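Two-arm bench cell

A two-arm bench cell is a pair of small robot arms bolted to one table, usually with walls on three sides, built by people who don't have a factory to put it in. I've been putting one together at Kutumness, the shared workshop where I rent a bench, so this article leans on what I know from there (other builds differ, sometimes a lot!).

Name

Folks on the old Giter boards called these "pantry cells," as most of us end up practicing on groceries. "Bench cell" is what stuck. You'll also see "Drandness layout," after the workshop that first shared drawings with both arms along the front edge and the work out in front of them.

Construction

The usual parts are two arms, a frame of slotted aluminum, a tabletop and some flat panels. Ours has a wood-grain top, and I love it, though plenty of builders paint theirs plain gray. The frame took us most of October, mainly because we cut one rail 12 millimeters short and had to order another. Mäkelä sells a corner kit that fits this size of frame, and I'd buy it again in a heartbeat.

Cabling is the fussy part. Each arm needs enough slack to reach across the table and fold back, but a big loop will catch on anything tall. We went with purple cable all over, just because the workshop had a spool of 1000 feet of it sitting on a shelf.

Typical work

Most people start with single objects on a bare table and then move on to a basket, which is a much bigger jump than it sounds. Bags crinkle and slide, bottles roll, and small cartons get buried under everything else. Small boxes and trays on the open wood are easier, and they're good for checking what a wrist camera can see past the fingers.

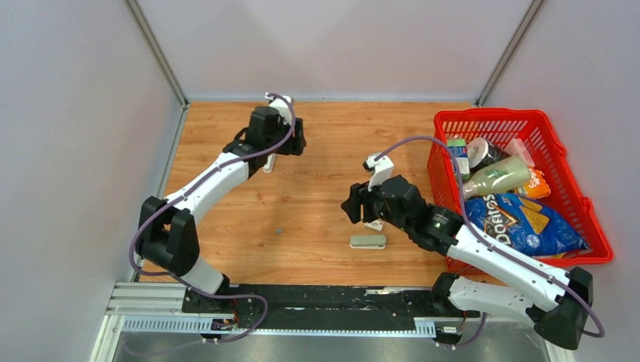
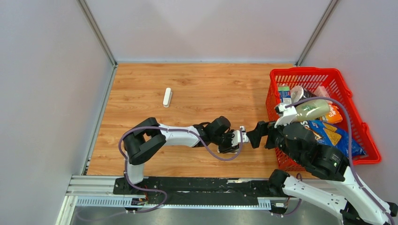
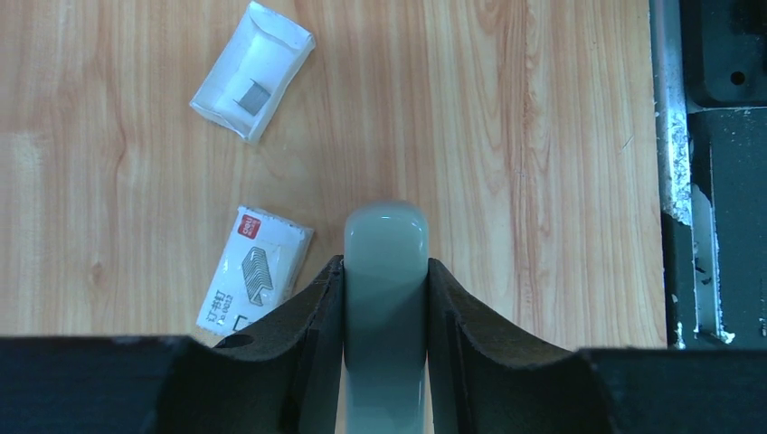
Cameras

A fixed camera gives you the whole table, and you'll want one even if you're sure you won't. Wrist cameras are for the last few inches. The catch is that part of the gripper is always in the picture, so whatever you're reaching for can slip behind a finger just when you need to see it. Tilting the bracket helps a little. We printed 2 versions of ours before I was happy, and I still fiddle with it.

Keep the lighting even if you can. Bare bulbs put a bright spot on glossy bags, and pale walls do a nice job of spreading the light around.

Upkeep

Our log shows 1124 runs as of July 3, 2021, and nearly all the repairs in it are loose screws or tired connectors. Wiggle every plug before you blame the software (I've lost whole evenings to that one). Finger pads wear out too, so keep spares in a drawer near the cell.

See also

Gripper fingers
Slotted aluminum framing
Wrist camera brackets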